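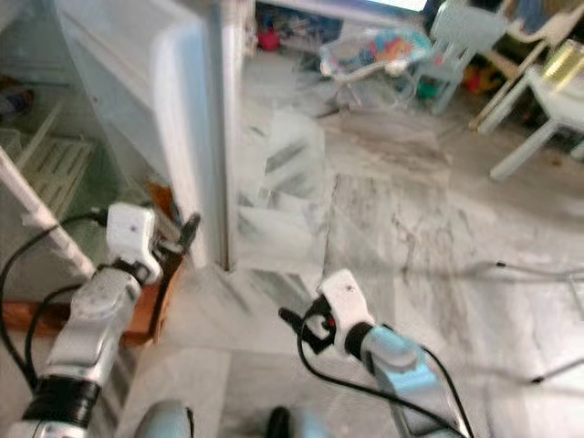
A pale grey-and-white marble tile floor

Marble tile is a thin, flat unit cut from marble and used as a finish on floors and walls. Marble is a metamorphic rock made mostly of calcite or dolomite, formed when limestone or dolostone recrystallizes under heat and pressure. Gray veining comes from clay, graphite or other impurities in the parent rock.

Production

Quarried blocks are sawn into slabs, calibrated to an even thickness and cut to size. Edges may be left square or given a small bevel. The Flarndale works, opened in August, cuts nearly 2,000 tiles per shift on a single line. Surfaces are polished, honed or tumbled – a honed finish has lower gloss and shows less wear.

Installation

Tiles are set in thin-set mortar over a rigid, level base. White mortar is used under light stone, as gray mortar can show through. Joints are commonly filled with unsanded grout.

Maintenance

Calcite reacts with acids, and contact with vinegar or citrus juice leaves dull marks known as etching. Cleaners with a neutral pH are used. Penetrating sealers slow staining but do not prevent etching.

See also
Limestone
Terrazzo
Travertine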